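4 min read

The great crockery reckoning

I've been putting off the kitchen cupboards since we moved to Uketstead, and yesterday I ran out of excuses. It was raining, the telly was rubbish and I'd already tidied the sock drawer (twice). So out it all came, every mug and saucer and gravy boat, all over the kitchen floor, with me sat in the middle of it in my dressing gown wondering what on earth had happened to my life.

I don't think of myself as a collector. Collectors have glass cabinets and know the names of factories. I just can't walk past a charity shop, and Uketstead has a very good one next to the chemist, and things were 60p each all through the winter! You'd have done the same. The trouble is that we have four dinner guests in a busy year and I could comfortably feed a wedding.

My nan was just as bad. She had a tea set called Grevanmont, pale green with a gold edge, and it lived in a box on top of her wardrobe and came down for christenings. I drank out of it maybe three times. When she died it went to my aunt, who put it straight through the dishwasher, and the gold came off, and there was a bit of an atmosphere that Christmas. I still look for Grevanmont whenever I'm out and about. I've found one saucer, in Plonari, on a wet holiday when we were hiding from the weather, and I carried it home wrapped in my spare jumper. 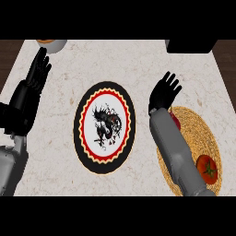
So my new rule is that if I love it, it gets used. Toast on the posh plates, beans on toast on the very posh plates. If one breaks then it breaks, and I'll have a little cry and sweep it up. Arlo Lindqvist, who I used to share a flat with, ate cereal every morning out of an enormous soup tureen and I thought he was showing off, but now I think he had the right idea (he also never washed it up, so let's not get carried away).

What went in the out pile: all the mugs with jokes on, the fish-shaped dish, a fondue set with two forks missing, and a toast rack. I went back and got the toast rack out again before bed. I don't even like cold toast.

The boxes are in the hall waiting for the car boot in June, and Tang the cat has already moved into the biggest one, so that one may not be going anywhere. I've promised myself I won't buy anything while I'm there. I've also promised to have a wander round first thing, before the good stuff goes, just to look.

If anyone has a Grevanmont cup going spare, even a chipped one, please do shout. I've got the saucer ready.

We use cookies to remember your settings. Accept | Find out more

Contact | Copyright, all rights reserved | Back to top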